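## 3. Primeiro inventário no Astomon

Esta secção explica como registar uma coleção de peças de construção no Astomon, depois de instalado o programa e criada a conta local. Se ainda não escolheu a pasta de dados, volte à secção 2.

### 3.1 Antes de começar

Cada coleção é guardada num ficheiro próprio, com um máximo de 500 linhas na licença Irnau. Uma linha corresponde a um modelo de peça numa só cor. A quantidade vai num campo à parte e não conta para o limite.

1. Abra **Ficheiro > Nova coleção**.
2. Escreva um nome curto, sem acentos nem barras.
3. Em **Unidade**, escolha *Peça* ou *Caixa*.
4. Confirme com **Criar**.

> **Nota:** a unidade não pode ser alterada depois de gravada a primeira linha. Para mudar, exporte a coleção e importe-a para um ficheiro novo.

### 3.2 Ordem de registo

O programa aceita as peças por qualquer ordem, mas a lista de impressão respeita a ordem de entrada. Quem arruma por tamanho deve registar por tamanho.

1. Separe um exemplar de cada modelo e cor.
2. Disponha os exemplares da peça maior para a menor.
3. Em **Peças > Adicionar**, indique primeiro as medidas em pinos (2x4, por exemplo) e depois a cor.
4. Prima **Enter** para passar à linha seguinte.
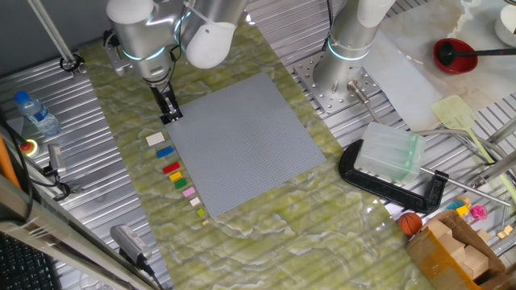 Gilles Baudry deixou na página de ajuda o seguinte comentário: quem já tem as peças em gavetas por cor perde tempo a voltar a ordená-las por tamanho, e mais vale registar gaveta a gaveta e usar depois **Ordenar > Medidas** antes de imprimir. O método funciona, desde que a ordenação seja feita antes de atribuir números de gaveta.

**Atenção:** *Ordenar* aplica-se a toda a coleção e não só às linhas selecionadas. Grave uma cópia primeiro.

### 3.3 Cores

O catálogo incluído usa a tabela Lemaire. Os nomes dessa tabela nem sempre coincidem com os da embalagem.

- Compare as peças com a tabela à luz do dia ou sob uma lâmpada branca neutra.
- Se duas cores parecerem iguais, marque **Cor por confirmar** e continue.
- Para uma cor que não exista na tabela, crie uma entrada em **Opções > Cores próprias**. Os códigos próprios começam em 2429.

Uma superfície de trabalho com muito desenho ou cor forte atrapalha a comparação. Nesse caso, segure a peça sobre uma folha branca lisa.

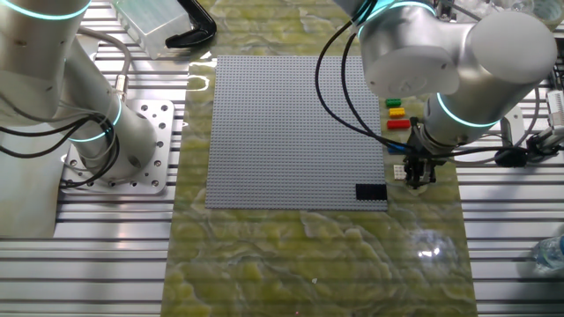 Vale a pena, segundo Dorian Perrin, confirmar as cores duvidosas todas de uma vez, no fim, porque à terceira hora de trabalho o bege e o creme já parecem a mesma coisa. O filtro **Por confirmar** mostra apenas essas linhas.

### 3.4 Placas de base

As placas de base são registadas à parte, no separador **Bases** - o programa não as soma ao total de peças.

1. Abra **Bases > Adicionar**.
2. Conte os pinos de um dos lados e escreva o valor em **Lado A**. Numa placa quadrada, ative **Copiar para B**.
3. Escolha a cor.
4. Indique o estado: *Plana*, *Empenada* ou *Partida*. 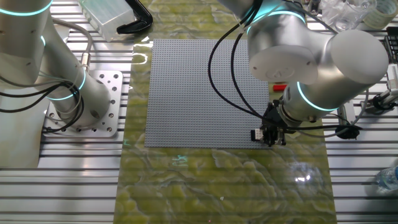
E as placas com uma construção fixa em cima, contam como base ou como conjunto? A pergunta chegou através do fórum Vallholm. Contam como conjunto: registe-as em **Conjuntos** e deixe o separador **Bases** para as placas disponíveis.

> **Cuidado:** não guarde placas na vertical junto a um aquecedor. As que empenarem devem passar a *Empenada*, ou continuarão a aparecer nas sugestões de montagem.

### 3.5 Gravar e verificar

1. Escolha **Ficheiro > Verificar**. As linhas sem quantidade ficam assinaladas a amarelo.
2. Corrija-as ou apague-as.
3. Grave com **Ctrl+S**.
4. Copie o ficheiro para um suporte externo.

Se a verificação parar com a mensagem *Linha duplicada*, consulte a secção 7.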